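Buscamos personas para ordenar y preparar cubiertos de mesa (temporada de diciembre)

Prollus es una pequeña empresa de servicio de comidas en Fadelberg. Preparamos mesas para fiestas de escuela, reuniones de vecinos y cenas de empresa. Para el mes de diciembre necesitamos 10 personas que nos ayuden en la sala de preparación, en el edificio Rafferty, segunda planta.

El trabajo

Se trata de separar cubiertos desechables por tipo y por color, ponerlos en sus recipientes y después formar los juegos para cada mesa. Cada turno prepara 200 juegos. También hay que limpiar las mesas de trabajo al principio y al final del turno, y anotar en la hoja lo que falta.

El trabajo se hace con las manos y es tranquilo, pero pide atención: los tenedores transparentes se confunden fácilmente con los otros y el cliente se da cuenta.

Qué pedimos

Ser mayor de edad.
Poder estar de pie durante el turno, con dos pausas.
Llevar el pelo recogido y las manos sin anillos.
Entender instrucciones sencillas en español. No es necesario hablarlo perfecto, en el equipo somos de varios países.

No pedimos experiencia. La primera tarde es de aprendizaje y se paga igual que las demás.

Horario y pago

De las 17 horas hasta las 21 horas. Usted puede elegir dos o tres tardes por semana. El pago se hace al final de cada semana, por transferencia. La cena está incluida.
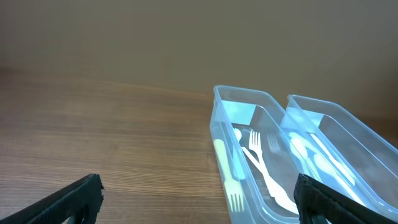 Tenedores y cucharas de plástico en la mesa de trabajo.

Cómo presentarse

Venga a la recepción del edificio Rafferty por la tarde, o deje una carta corta en nuestra tienda de la calle Uvier. Escriba por favor su nombre, un teléfono y las tardes que tiene libres. Respondemos a todas las personas, también cuando ya no quedan plazas.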